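Ernside Mending & Alterations — Questions We Get A Lot

Where are you?
Two places. Main shop in Ernside, drop-off counter only in Rarkthorpe. Fittings at Ernside.

Do I need an appointment?
Hems, zippers, buttons, no. Just come in. Wedding stuff and coats, yes please book.

How long does it take?
Hems 3 to 5 days. Zippers a week. September is bad, everyone's school pants at once, so add a few days. Rarkthorpe drop-offs take longer, van only goes twice a week.

Can you do it while I wait?
Buttons, sometimes. Ask before 10 am.

Do I have to wash things first?
Yes. Really yes. We send dirty items back and you lose your spot in line.

What does it cost?
Plain hem is 17 dollars. Lined coat, new lining, starts at 184. Price list is on the wall by the register, we dont quote by phone.

I lost my ticket.
Call us with the name and what the item was. If you have the number even better — they look like 2251, four digits, top right corner.

Can you keep the original hem on jeans?
Yes, costs a bit more. We cut above it and sew it back on. There will be a small ridge where the layers meet.

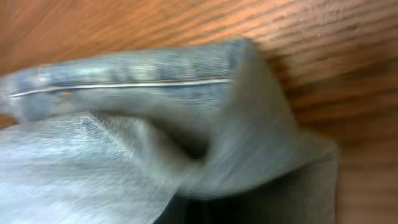

Wear the shoes you plan to wear with them when we pin. If you can't come in, pin one leg yourself and we'll match the other. Stretch denim may need a second visit.

Do you fix leather?
No. Try Kovalchuk on Drimen Street, they do bags and jackets.

How long do you hold finished items?
60 days, then they get donated. We text you twice frist.

Do you take cards?
Yes, any amount. Jobs over 500 need half up front.

Gift cards?
Ernside shop only, ask at the register.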